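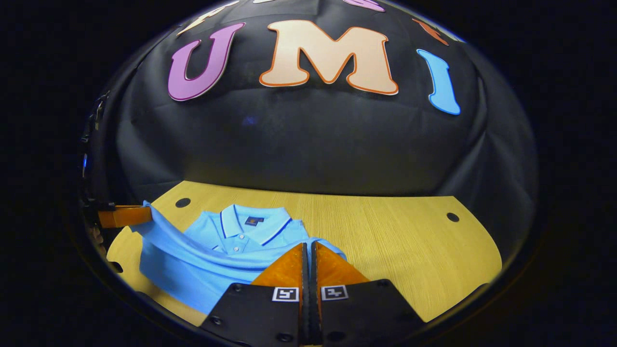 Progress report: operating rules for hand-held gripper collection, garment tasks
Reporting period: March to May
Submitted to the Burance program office

1. Status

Work package 2 is on schedule except for the calibration procedure, which is three weeks behind. The draft rules cover bench preparation, gripper checks, operator conduct and episode acceptance. They have been in use at the Jodden site since the start of April and at the Rajan site since the middle of the month. Both sites now work from the same revision.

The collection target for the period was 1275 accepted episodes of two-handed shirt folding. The target was met in the last week of May. A further 304 episodes were recorded and rejected under the new acceptance rules. Rejected episodes are kept in a separate store and are not deleted, as agreed at the last review.

2. Rules adopted in this period

2.1 Marker condition. The square marker on each finger base is inspected before every session. A marker with a lifted corner, a scratch across the pattern or visible glare under the bench light is replaced before recording starts. Cleaning is with a dry cloth only.

2.2 Finger pads. Soft pads are replaced in pairs after 200 episodes, or sooner if a pad shows a tear or does not return to shape. The replacement is entered in the gripper log with the episode number. Mixing old and new pads on one gripper is not allowed.

2.3 Fasteners. Screws on the finger bases are checked for tightness at the start of each shift. The earlier draft asked for a check after every garment change. Operators at both sites found this too frequent and the log sheets show no loose screws from that extra check, so it was dropped.

2.4 Start state. The garment is laid face-up with the collar away from the operator, placket closed. Small wrinkles are accepted. The start state is not corrected by hand once recording is running -- if it is wrong, the episode is stopped and marked void.

2.5 Two-gripper work. Both grippers must be recording before either one touches the garment. Contact between the grippers is logged as an event. An episode with more than one contact event goes to manual review.

2.6 Background. Changes to the backdrop or table are made between sessions only, and each change gets a new setup number. Rajan changed its table covering once in mid-session in April. Those episodes were split by hand and the rule was reworded.

3. Open items

The calibration procedure is waiting on a flat reference board from Billis. The first board arrived bent and was returned. Until the new one is in place, both sites use the printed sheet from the previous phase, which is acceptable for marker checks but not for comparing the two sites.

Rule 2.5 is read differently at the two sites. Jodden logs any touch, including pad against pad through the fabric. Rajan logs hard contact only. A common definition is in draft and will be tested on existing recordings.

Operator rest breaks are still handled under general site policy. A specific limit on continuous gripper use is needed, and we ask the program office to confirm whether this belongs in our document or in the site safety plan.

4. Next period

Issue revision 2 of the rules in July. Complete the calibration procedure within one month of board delivery. Extend the start-state rule to trousers and towels. No change to the budget is requested.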